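Filed under: Lab notes, Kit and costs

We've finished the equipment plan for next year, so a short thread on what we're buying and what we're leaving alone. Khairul Harahap did the sums, I did the arguing.

We have 2 arms on the bench now. The question was whether to add a third or spend the money on keeping these going. We're keeping these going.

Grippers first. We asked Elleck and Govindasamy for prices on spare finger sets. Elleck was dearer but could deliver in April. Govindasamy quoted 27 working days from order. We went with Elleck.

Cables next — they get forgotten in every budget I've seen. Anjani Oei wants a spare of each one in the drawer before we buy anything else. Agreed and ordered.

We set aside 1000 for props and bench supplies. Dish racks, tape, cardboard trays, cloth. It sounds like a lot for things you can get at a hardware shop, but last year we paid for most of it out of petty cash and the receipts were a mess.

Service cover is the bit I'm least sure of. Cadent will do a yearly visit, but the price only makes sense if both arms are done on the same day. Faizal Entili is asking them whether that can be written into the contract.

If you run a small setup and have paid for a service plan, I'd like to know what you got for it. Replies are open.
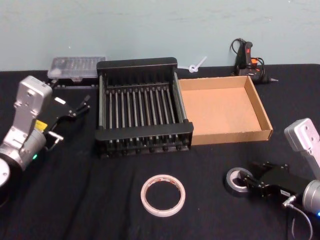
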